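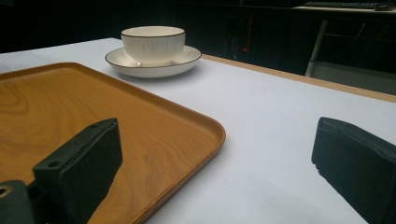

By Trollden Koyama

I bought my first proper cup and saucer in February, at the end of a long, gray week, and I have been insufferable on the subject ever since. For years I drank everything out of whatever mug was closest – a conference giveaway, a thing shaped like a pumpkin, a chipped one I kept because it held a lot. Then I put coffee in a wide, low cup with a fine dark line around the rim, set it down on its saucer, and sat for twenty minutes doing nothing else. I can't remember the last time I'd done that!

Let me start with the shape. A wide bowl on a narrow base cools faster than a tall mug, and people who like their coffee scalding will tell you that's a fault. I've come around to loving it. The drink is ready when I am, and there's a big, open surface to smell. Milk drinks look wonderful in it. So does soup, if you're only a little bit hungry.

The fluting matters too, more than I expected. Those shallow vertical ribs are so soft that from across the room they look like streaks in the glaze, and then you pick the cup up and your fingers find every one of them. Cream-white china can be a bit blank on a white table. Give it some texture and it changes all day long, bluish in the morning and closer to beige by late afternoon.

And then the dark line. It's such a small thing, a thread of brown around the cup and another around the saucer, and it does most of the work. It draws the edge for you. Take it away and you'd have a perfectly nice white cup that you'd forget by lunch.

If you're shopping, go and hold a few. The saucer should be broad, with enough room on both sides for a spoon and a cookie (two cookies, in my case), and a slight dish to it so that a spill stays put. Secondhand stores are full of orphaned saucers, and there's no law that says yours has to match. I saw one lovely pair at a neighborhood sale marked 31 dollars and walked around the block twice before going home without it. I still think about it.

Which brings me to the tray, the part my friends thought was a step too far. Who carries one cup on a tray? I do, every day. I wanted a warm color to go with all that white, and I went for orange-brown with a busy grain, big loops and swirls and long wavy streaks. Whether the pattern grew in a forest or was printed on hardly matters to me. It glows. It also hides crumbs, and I make a lot of crumbs.

Look for rounded corners and a low lip. A high-sided tray is great for carrying a full breakfast up the stairs, but on a table it turns into a box, and you end up reaching over a wall to get to your cup. A low rim keeps the spoon from sliding off and otherwise stays out of your way. A satin finish is easier to live with than a high shine, which shows every fingerprint by noon.

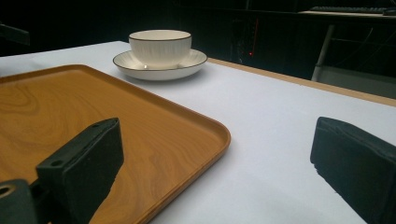
Setting a table for one

My favorite arrangement is also the laziest. The tray goes to one side, near you, and the cup and saucer go a little farther back on the bare table. The tray takes the messy things: toast, jam, the newspaper, keys. The cup gets its own space. I tried it the other way for weeks, everything crowded together on the tray, and it always felt like eating on a plane.

Leave some table showing. I know how tempting it is to add a napkin, a vase, a candle, and a small bowl of something, and on a Sunday with company I'll happily do all of that. On an ordinary morning, white space is the nicest thing you can put next to a good cup.

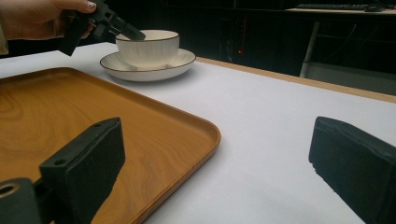
A plain white table is the most forgiving background of all, and it doesn't have to be fancy. Mine has scratches and one mysterious purple dot. With a wood tray on it, the whole thing warms up, and if your table happens to have a bit of pale wood along the edge, so much the better, because the two browns don't need to match. I like them best when they don't.

Washing up takes a minute. I do the cup by hand with a soft sponge, going up and down with the ribs so that coffee doesn't settle in them, and I wipe the tray with a damp cloth and dry it right away. Then the cup goes back on its saucer and stays out on the tray until morning, where I can see it from the hallway.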